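Seasoning log rounds without splitting them

Posted 4 December 2022

The rounds I cut for stools in January have finally stopped losing weight, so I can close out the notes I started when the storm took down the ash behind the shed in Sturnside.

Wood dries much faster through end grain than through the sides. In a short round both faces are exposed and the moisture leaves evenly along its length. The trouble is shrinkage. Wood shrinks more along the growth rings than across them, and in a full disk that difference has nowhere to go. The result is a radial crack from the bark to the pith, usually one large one with several small ones around it.

I cut 26 rounds and sealed the ends of all but two with Valtar wax emulsion, two coats, the second applied when the first had gone clear. The two bare ones cracked within 15 days. The sealed ones took far longer to dry, and most of them held.

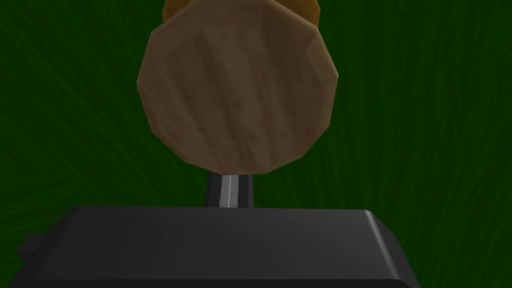
Wood cylinder, end face toward the viewer.

Weighing is more useful than a pin meter on pieces this thick. The pins read the outer layer, and the core can be a long way behind. I used the kitchen scale, wrote each weight on masking tape, and repeated it every month. The lightest round settled at almost 550 grams. When the weight stays the same across two readings, the piece has come into balance with the air in the room, and further waiting does nothing.

Storage matters as much as the sealer. My first stack was against the south wall and the outer row checked badly. I moved the rest to the north side, on slats, with gaps between the pieces and a loose cover over the top only. Bark stayed on until the weights leveled off, then came away with a drawknife.

Next batch will be cherry from the lot in Trovham. I plan to bore out the pith on half of it before sealing and compare the cracking.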